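Two-arm handling of household items: progress report to the Karimi program office
July 15, 2019
Prepared by Ditte Stougaard, Ostwood

Summary

The second work package is on schedule. We have finished the first round of mug and tray demonstrations and trained three versions of the Jona policy on them. The best one is good enough to carry forward, with one weak point covered under Results. Spending is within the plan and we are not asking for changes to the budget.

Task and setup

The task is to move mugs on and off a serving tray with two arms. An operator drives both arms for the demonstrations, and the policy learns from the recorded joint positions and video. There is a fixed view of the whole table and a close view from the wrist. The mugs differ in color, shape and printing, and other items are left on the table so the policy has to deal with clutter. The close view is the one that matters most when a mug's neighbors partly hide it, as with the pale green one between the pink "Spooky" mug and the dark teal one.

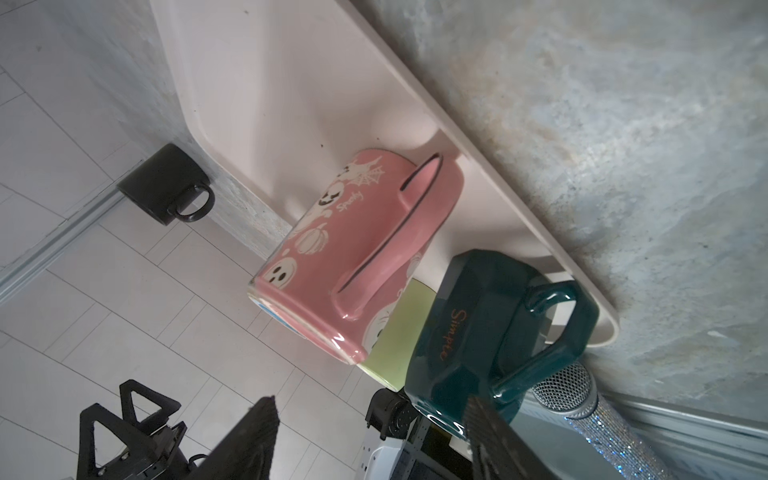
Data collected

We recorded 2,000 demonstrations against a target of 2,000. Of these, 800 start with mugs close together on the tray. Nima Safavi reviewed the recordings and removed 60 where the video and joint data had drifted out of step. The cause was a logging fault in Skarkadton, our recording software, and it has been fixed. The removed recordings will be replaced in the next period.

Each recording is labeled with the starting layout. A layout covers which mugs are on the tray, which are off it, and what else is lying on the table. One of the wider layouts has three mugs on the tray, the pink one behind it, and a cloth, a plush shark, a pipe fitting and a microphone left out on the table.

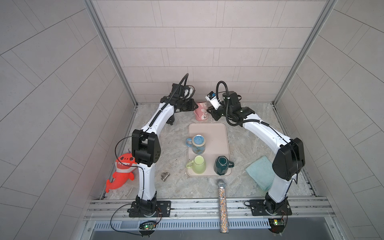 Layouts of this kind were added in the second half of the period, after the first policy did well on a clear table and poorly on anything else.

Results

Each version was tested on 100 trials with layouts it had not seen. The first version completed 41, the second 58 and the third 73. Most of the gain came from the cluttered layouts – the change to the wrist view resolution helped less than we expected.

The weak point is handles. When a handle is turned away from the nearer arm, the policy often reaches for it anyway and does not switch arms. This made up 15 of the 27 failures in the third test.

Next period

We will record more demonstrations in which the arms have to trade roles, and repeat the same test with the retrained policy. Results are due to your office in December.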